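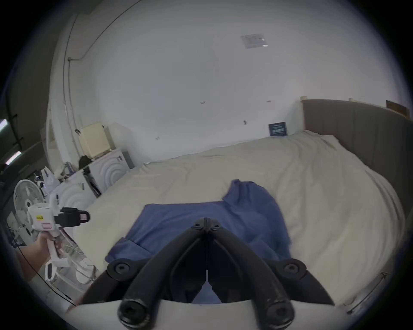 Toivo Räsänen says the bellows are finished and that I should stop putting tape on them. He said it on the phone before eight, when I had only called to ask what wax to buy. According to him you can tape a corner once, and after that the tape pulls on the cardboard next to it and you get a new leak beside the old one. I have taped three corners since January. The Brutetti wheezes on all of them.

I wrote down what he told me so I don't have to call again. Press no keys, undo the straps, hold the accordion up by the treble side and let the bass side drop under its own weight. Time it. A good one takes a long while to open. Mine was all the way down before I had finished looking at the clock.

So it needs new bellows or a proper repair of the old ones. I don't want to spend the money, but I also don't want to play through the summer pushing twice as hard as I should. My left shoulder was sore again last night after the waltz in D minor, and I only went through it 2 times.

Slept fine otherwise. Oatmeal, coffee, one slice of the rye bread that was going hard. Changed the water filter.

The bedroom is where I play now, with the door shut, and it is a decent room for it. The bedding soaks up the sharp end of the high reeds. In the kitchen every note comes back at you off the tile. I moved the music stand to the foot of the bed for better light and will leave it there. 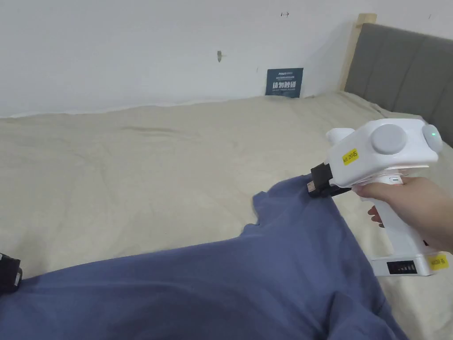 At Huttunen

Took the long lunch from Bitbridge and carried the accordion over in its case. The case weighs nearly as much as what's in it. Huttunen is a narrow shop with the counter at the back, and the man there had the pins out and the bellows off in a few minutes. He lined the pins up on a cloth in the order they came out, which I have never done, and that probably explains why two of mine don't sit flush.

He put a lamp inside the bellows and turned off the overhead light. I could see light at all three of my taped corners and at two more I didn't know about. The gasket on the treble side has gone flat too. He said the reeds are in good shape for the age, with a little rust on the low ones, and the wax is dry but holding. He would not rewax it yet.

Prices, so I have them in one place:

New bellows made to measure, 333 dollars, and a wait while they are built.
Repair of the old set, all corners, new gasket and new tape strips, 200 dollars.
Tuning extra, and he would not quote it until the air was right.

I asked which one he would do. He said that depended on how long I planned to keep it. I said I had not thought about that. He said people who play every day get the new set, and people who play at Christmas get the repair. I play most days, but badly. I told him I would decide by tomorrow and he put it back together for me, pins in the right holes this time.

Back at my desk twenty minutes late. No one mentioned it. Spent the rest of the afternoon on the invoice export, which still drops the last row when the customer has a comma in the name. Fixed it, broke it, fixed it again. Left at five.

Ate at Flesari on the way home. Pea soup and a roll. They had the radio on and it was accordion music, of all things, something fast with a lot of bass runs. I tried to hear where the player changed direction on the bellows and couldn't. Mine you can hear from the street.

The wall over the bed is still mostly bare. I keep meaning to put up the poster from the Oulu festival and I haven't bought a frame. Not this month, with the bellows to pay for.

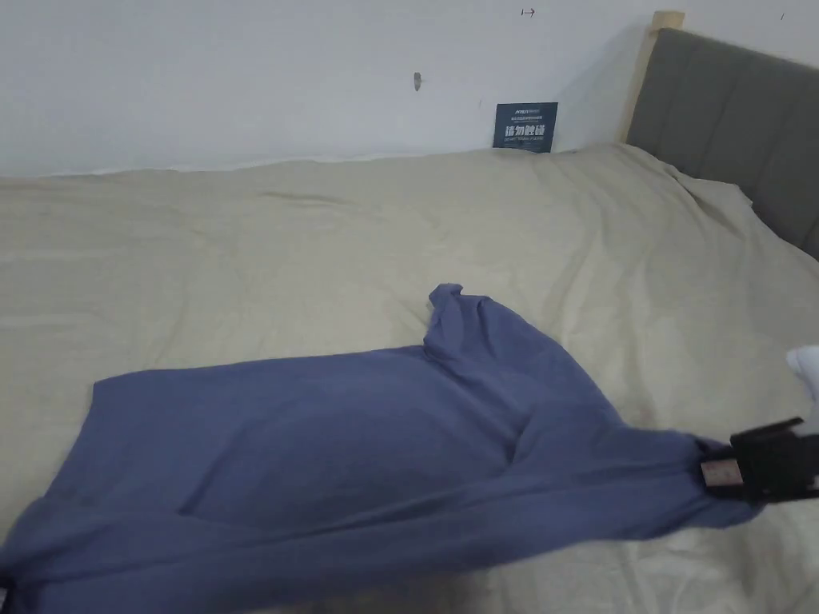

Evening

Practiced 40 minutes. Scales in G and C, right hand only, then the left hand pattern from the blue book, page nineteen. I still miss the jump to the E button when I don't look. It is better if I say the bass notes out loud. Did not touch the waltz, for the sake of the shoulder.

Oskari Pitkänen wrote to ask if I'm coming to the session at the end of the month. He wants a second accordion for the polkas, as he is tired of carrying them by himself. I wrote back that I would come, but that I might have nothing to play on if the thing is in the shop. He answered that he has a small one I can borrow – forty-eight bass, sticky register switch, smells of a cellar. I said yes.

That more or less decides it. If I can borrow one, I can wait for the new set. I'll call Huttunen in the morning before work and ask about the color of the tape. He showed me red, black and a dark green. Green, I think.

Need to buy: bread, stamps, a new shoulder pad for the strap, batteries for the metronome.

Lights out at half past ten.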